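4. Tarea, recogida de datos y primeros problemas

4.1. De dónde sale la tarea

El proyecto es del segundo cuatrimestre, asignatura de manipulación, grupo de tarde. La propuesta inicial era doblar toallas y duró una semana. Demasiado. Farhad Ansari propuso calzado: objetos medio rígidos, con un hueco claro por donde entrar con los dedos y una posición final que cualquiera entiende. Zapatillas abiertas y zuecos de goma, un zapatero de madera, un humanoide con dos manos de varios dedos. El banco de tareas lo llamamos Jarnavetti, el nombre venía del curso anterior y ya estaba en todos los scripts, así que se quedó.

La tarea en una frase: llevar cada pieza a la balda que le toca, emparejada, con la puntera en la orientación pedida. Tres variantes. En la A la pieza está ya en el mueble y solo hay que corregirla. En la B hay que cambiarla de balda. En la C se empieza con el par separado y hay que juntarlo. La variante C es la que se comió casi todo el tiempo del grupo y la que peor está documentada, pedimos disculpas de antemano por la Tabla 3.

Un episodio empieza cuando el operador dice "va" y acaba cuando suelta la última pieza y retira la mano. Teleoperación, 200 episodios en total, repartidos entre las tres variantes sin equilibrar (teníamos prisa, ver 4.4). El criterio de éxito lo pone una segunda persona que no ha operado. Si duda, el episodio cuenta como fallo.

4.2. Vistas

Usamos dos tipos de vista, cabeza y muñeca. La de cabeza da contexto: el mueble, las dos manos, el suelo. La de muñeca da el contacto, y para el agarre es la que manda. Su problema es la oclusión propia. La funda negra de punto que cubre el antebrazo se come buena parte del encuadre por arriba, y justo cuando las yemas tocan la pieza es cuando menos pieza se ve. En la Figura 1 los dedos están cerrándose sobre una zapatilla blanca y las yemas tapan parte del cuerpo; lo que queda para el detector es sobre todo la puntera redondeada.

Figura 1. Vista de muñeca durante el cierre de los dedos. Debajo, en la misma tabla inclinada, otra zapatilla blanca y un par de zuecos algo más grises.
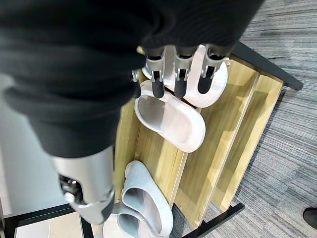
Según Mahnaz Mousavi, quitar la vista de muñeca del entrenamiento habría ahorrado la mitad del trabajo de sincronización y el grupo tendría que haber probado al menos una política solo con cabeza antes de decidir nada. Tiene razón en lo segundo. Se probó tarde, con pocos episodios, y los números no son comparables con el resto. Los dejamos en el anexo sin comentar.

Sobre la sincronización: las dos corrientes llevan relojes distintos. Al principio alineamos por el primer movimiento del brazo, a ojo. Mal. Luego con un golpe suave de la mano contra el borde del mueble al arrancar cada episodio, se ve en las dos vistas y deja una marca limpia en las corrientes de los motores. Con eso bastó. Los episodios anteriores al golpe se realinearon a mano, una tarde entera, y alguno seguramente sigue mal.

4.3. Postura inicial

Todos los episodios de la variante B y C arrancan desde la misma postura: manos delante, palmas hacia arriba, dedos abiertos y algo curvados (Figura 2). Se eligió por comodidad del operador. Tiene un coste y es que para agarrar desde arriba hay que girar la muñeca casi siempre, y ese giro ocupa los primeros segundos de cada demostración sin enseñar nada útil. Pero a cambio la vista de cabeza sale despejada: se ven las baldas enteras antes de que ningún brazo se ponga delante, y de ahí sacamos el estado inicial para el etiquetado.

El etiquetado del estado inicial es por balda y por color. Palabras acordadas: crema, gris claro, rosa pálido. Nada más. En las primeras sesiones cada uno ponía lo que quería (hueso, beis, marfil, "la clara") y hubo que rehacer las etiquetas. En la configuración de la Figura 2 la balda de arriba lleva dos pares crema con uno rosado grisáceo en medio, y en la segunda hay una pieza gris suelta a la izquierda, que es el caso típico de la variante C: falta la compañera.

Figura 2. Postura inicial vista desde la cabeza, con la estantería al fondo.
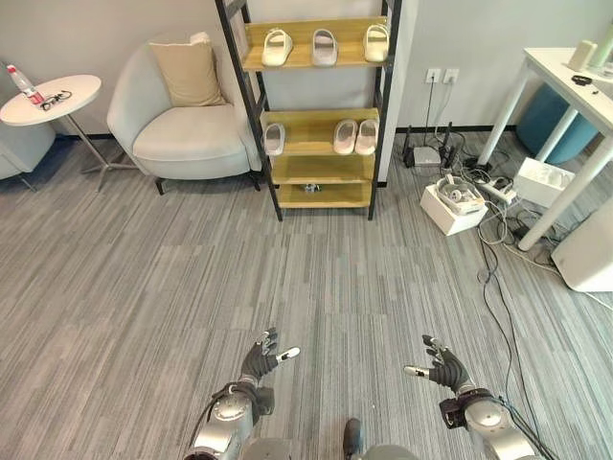

Un revisor interno preguntó por qué no se aleatoriza la postura inicial, ya que una política que solo ha visto un arranque se aprende el arranque de memoria y luego no sabe recuperarse a mitad de camino. Es la crítica más seria que nos han hecho. Respuesta corta: no dio tiempo. Respuesta larga: en 20 episodios sí se cambió, moviendo las manos a alturas distintas, y la política entrenada con ellos dentro se recupera algo mejor cuando pierde la pieza, aunque con tan pocos no nos atrevemos a poner un porcentaje en el texto principal.

Tampoco se aleatorizó el fondo. El mobiliario de la sala y los cables del suelo entran en la vista de cabeza y cambian de un episodio a otro porque la gente los mueve al pasar. Variación gratis, dice el informe de prácticas. Puede ser. No la medimos.

4.4. Reparto del trabajo

Turnos de dos: uno opera, otro juzga. Marjan Jalali llevó el registro y las normas de corte, Abbas Kermani la calibración de manos. El registro al principio era una hoja compartida y luego pasó a Grullham, el pequeño gestor de episodios que se escribió en la propia asignatura. Grullham guarda variante, operador, juez, resultado y un campo libre. El campo libre ha sido lo más útil de todo. Ahí están los motivos de fallo que ninguna categoría recogía: "se engancha en la tira", "la cojo bien y la suelto torcida", "me he equivocado de balda".

Los operadores aprenden. Esto en un proyecto de clase pesa bastante: los episodios de las últimas sesiones son más cortos y más limpios que los primeros, y si se entrena en orden la política hereda esa deriva. Se barajaron todos antes de entrenar. Para el conjunto de prueba se tomó el mismo número de episodios de cada operador.

4.5. Agarres

De los 200 episodios salieron 2562 fotogramas etiquetados con contacto y 3049 sin contacto, contando solo los de muñeca. Los etiquetaron tres personas. El acuerdo entre ellas es bueno en el agarre franco y malo en el instante en que la pieza empieza a moverse, que es el que interesa, claro.

Distinguimos tres agarres. Por el borde: yemas sobre el canto superior. Por dentro: uno o más dedos entran en la abertura y el pulgar cierra contra la suela. Lateral: la mano llega de lado y el pulgar aprieta la pieza contra los demás dedos. El primero es el más rápido y el que más se resbala en la suela gruesa. El segundo aguanta mejor el transporte, pero al soltar los dedos se quedan dentro y arrastran la pieza. El tercero lo usaron poco los operadores noveles. 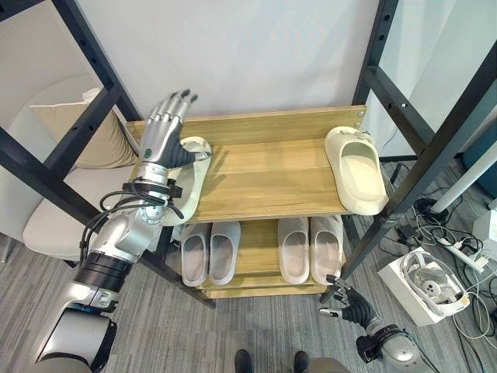 La colocación es donde se pierden los puntos. Coger, se coge casi siempre; dejar la pieza plana, con la puntera bien puesta y pegada a su pareja, es otra cosa. El operador tiene que girarla en el aire con muy poco margen hasta la balda, y la mano tapa lo que hace falta ver. La Figura 3 es un buen caso de lo que el juez tiene que decidir: la pieza crema está de canto en la mano, con la suela hacia fuera, en el extremo izquierdo de la balda superior, y la otra descansa plana en el derecho con el talón asomando un poco por la esquina delantera. Entre las dos queda la tabla vacía. Con la norma vieja (las dos en la misma balda) un final así pasaría en cuanto la mano soltase la pieza plana. Con la nueva, no: par separado y talón fuera.

La norma nueva es de Marjan Jalali y tiene dos condiciones, las piezas de un par tienen que estar una al lado de la otra y ninguna puede sobresalir de la balda. Se aplicó hacia atrás a todos los episodios. Bastantes éxitos dejaron de serlo. Preferimos eso a explicar en la defensa por qué un par a metro y medio cuenta como ordenado (es una exageración, el mueble no da para tanto).

4.6. Aproximación a la balda superior

La balda superior tiene un listón trasero elevado, y ese listón ayuda y estorba. Ayuda como tope: si se empuja la pieza despacio hacia la pared, se endereza sola contra él. Estorba en la aproximación porque los dedos largos chocan antes que la palma. La solución que acabaron usando todos los operadores, sin que nadie la pusiera por escrito hasta después, es llegar desde arriba con los dedos ya curvados y abrir solo al final. La otra mano se deja baja, lejos del recorrido (Figura 4).

Figura 4. Aproximación por encima de la balda superior, con la segunda mano abajo, cerca del montante derecho.

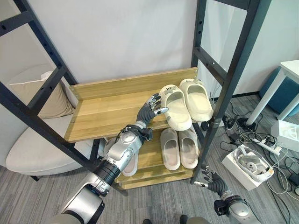 Con esa maniobra los choques contra el listón bajaron lo suficiente como para dejar de parar sesiones. La política la reproduce a medias: curva los dedos, sí, pero los abre antes de tiempo, y cuando hay dos piezas juntas toca la de al lado. Probamos a retrasar la apertura con una regla fija sobre la altura de la muñeca. Funciona en la balda de arriba y estropea la de en medio, donde hay menos hueco vertical. Quedó desactivada en la versión que se entrega.

Otro detalle, los adornos. Algunas zapatillas los llevan en la tira y en el campo libre de Grullham aparecen como motivo de fallo, la yema se apoya en el adorno y la pieza pivota. No separamos los resultados con y sin adorno. Habría que haberlo hecho. Mirjam Lehner tiene apuntado repetir la variante A solo con piezas lisas, y si llega antes de la entrega irá como adenda.

4.7. Lo que no entra en esta sección

Arquitectura de la política e hiperparámetros, en la sección 5. El detector de punteras (Jarman en el repositorio) se describe en 5.2 y aqui solo se usa para el etiquetado del estado inicial. La comparación con el guion fijo escrito a mano, en 6.1. Los tiempos por episodio están en el anexo B, ordenados por operador y sin nombres, con la salvedad de que los de las primeras sesiones incluyen pausas que no se cortaron del todo bien y conviene leer la mediana y no la meida.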